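Hiltska - debut EP and video
Progress report to the Wanley Music Fund, second instalment
12/29/18

Sorry this is brief, mixing runs over into tonight. Short version: songs done, video nearly done, money mostly where we said it would be.
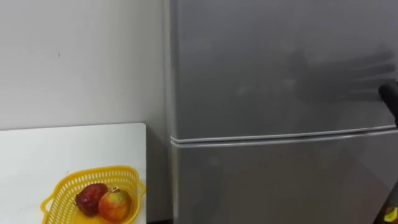
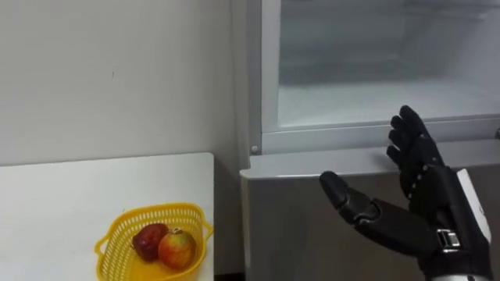 Recording. All 3 tracks tracked and comped at Bellini, vocals redone on the second one as the August takes were too bright and fought with the synth. Lead single is now 184 bpm in the last chorus (was 188, singer couldn't get the words out). Lyrics still changing on the bridge. Quickest writing we did was in the kitchen, sheets spread on the white table next to the yellow basket with the apples in, phone recording, no click. Two hooks came from that and both stayed in. Rapper's verse on track two is 20 bars, longer than planned, but we've cut the intro to make room.

Mixing. First mixes back for two out of three. Low end muddy on the single, sent notes. Third mix due any day. Mastering booked straight after.

Video. Shot in one day at Wanley baths, daylight ran out so the closing shot is now indoors. Rough cut seen and liked. Grade and titles to do. Need to recieve signed release forms from the dancers before it goes up anywhere - most are in, chasing the rest.

Release. Zustis are doing distribution. Contract signed, non-exclusive, we keep the masters. They want artwork sooner than we thought so that has moved up the list. Single first, EP after.

Budget. Studio slightly over (the extra vocal session), travel under, so it evens out. Nothing moved between headings without asking you. Receipts in the shared folder, the taxi ones are a bit faded.

Problems. Sample clearance on track three not answered yet. If its a no we replay the part on guitar, already demoed and sounds fine.

Next: final mixes, master, grade, artwork to Zustis. Could we have the last payment date confirmed please? The mastering deposit depends on it.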